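De : Khadija El Ouafi
À : liste verif-partage
Objet : Re: la vidéo de l'inondation à Denitholm

Bonjour à tous,

Je reste très réservée sur cette vidéo. Trois comptes l'ont publiée en juillet, à quelques minutes d'écart, avec la même légende et la même faute d'accord. Ça ne prouve pas qu'elle est fausse, mais ça ne fait pas trois témoins.

Adeel Minhas a écrit :
> J'ai passé la séquence dans Stumine, qui donne 90 % de
> correspondance avec le pont de Denitholm. Le son colle aussi,
> on entend la sirène. Pour moi on peut publier en « confirmé ».

90 % de quoi ? Stumine compare des contours, et des ponts à deux arches, la région en est pleine. Quant à la sirène, une piste audio se remplace en un quart d'heure. J'ai regardé les 39 secondes image par image : les arbres n'ont pas une feuille. En juillet, j'aimerais qu'on m'explique.

Marit Viklund pense à une crue plus ancienne, sept ans peut-être. C'est plausible, mais je n'ai pas retrouvé l'original et je ne l'écrirai pas non plus.

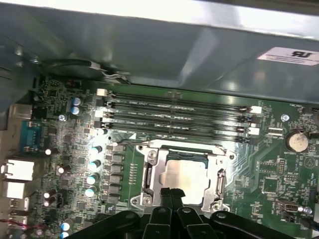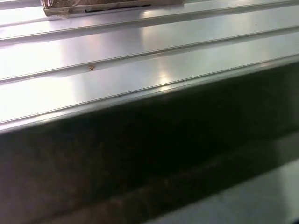

Donc, pour l'instant, je propose « non vérifié » - et pas « probablement authentique », formule que Fergus affectionne et que les lecteurs comprennent toujours comme un oui. Si quelqu'un a un contact sur place qui puisse photographier le parapet côté aval, je suis preneuse. Adeel, peux-tu m'envoyer le fichier d'origine, sans recompression ?

Khadija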